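How to Find Out Whether a Reality Show Has Been Renewed or Canceled

A season ends, the reunion airs, and then nothing. Months go by without a word from the network, and every search brings up the same recycled pages promising a release date that never arrives. You can usually work out where a show stands if you check a few places in the right order. The steps below work for most cable and streaming reality series.

Step 1: Write down when the last few seasons aired

Find the premiere and finale month for each of the last three seasons. An episode guide will have these. Most reality shows settle into a pattern, such as a January start with a finale in spring, and a gap only means something when you compare it with the gaps before it.

If the show has always come back after nine months and it has now been gone for seven, there is nothing to worry about yet. If it has been gone for twice its usual break, keep reading.

Step 2: Check the network's own pages

Go to the network's press page before you try a fan site. Look for the season announcement or the seasonal lineup. Then look at the show's main page and note whether it still has a casting link, a newsletter box or a "new episodes coming" line.

A show dropped from the lineup page has not always been canceled. Networks often list only what airs in the next quarter. Save a copy of the page and look again in a month.
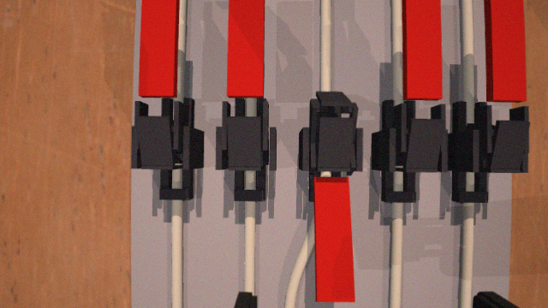

Streaming services are harder to read. They rarely announce that a reality show is over, and older seasons may stay up for years. Look at whether the service has added trailers, clips or a reunion special lately. Old seasons leaving the catalog can simply mean a license ran out.

Step 3: Look for casting calls

Casting is the best early sign for competition and dating shows. Producers post open calls well before filming begins. Search the show's title with the word "casting" and sort by newest.

Read the call closely. It should name the production company, give the age requirement and list the filming window. If it asks for money, close the page. A real call does not charge you to apply.

Shows that follow a fixed cast, such as a family or a group of friends, seldom post open calls. For those, go to step 4.

Step 4: Read cast posts carefully

Cast members usually can't announce a renewal before the network does, so they hint. Useful signs include several cast members in the same city in the same week, a crew tagged in a post, or someone who normally posts every day going quiet.

Less useful signs are throwback pictures, fan question sessions and anything that says "big news soon." That news is often a podcast or a product line.

Step 5: Judge the rumor pages

Give each page a quick check before you believe it:

Does it name where the news came from?
Does the source page say what the article claims it says?
Has the text changed, or only the year in the headline?
Is the cast list current?

A page with 2,000 words and no source tells you less than one line from the network. The same goes for a fan petition. Gathering 2,000 signatures shows that people care, but it does not mean anyone at the network has replied.

Step 6: Keep a simple log

I use one sheet per show, with columns for the month, the source, what it said and whether it held up. Mine for Eltomside, a renovation competition I followed, ran to 40 lines before the renewal came through. Most of those lines were the same rumor copied from site to site. 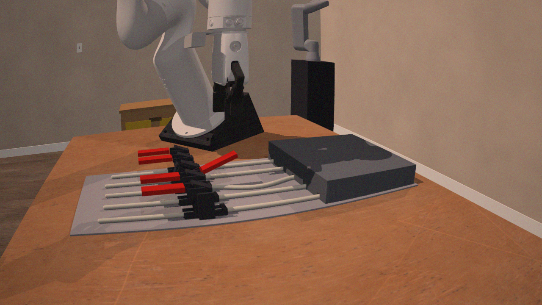 Competition series with a technical theme need one extra check, which is the build. Cooking, welding and engineering shows depend on a set that takes time to put together, so look for workshop rentals, equipment suppliers and set designers mentioning the job.

Step 7: Set an alert and stop checking

Set one news alert for the title in quotation marks plus "renewed" and another for the title plus "canceled." Send both to an email folder you look at once a week.

If a full year passes beyond the usual break and the casting page is gone, treat the show as finished. Shows do sometimes return after that, often on a different network and with a changed title, so leave the alerts running.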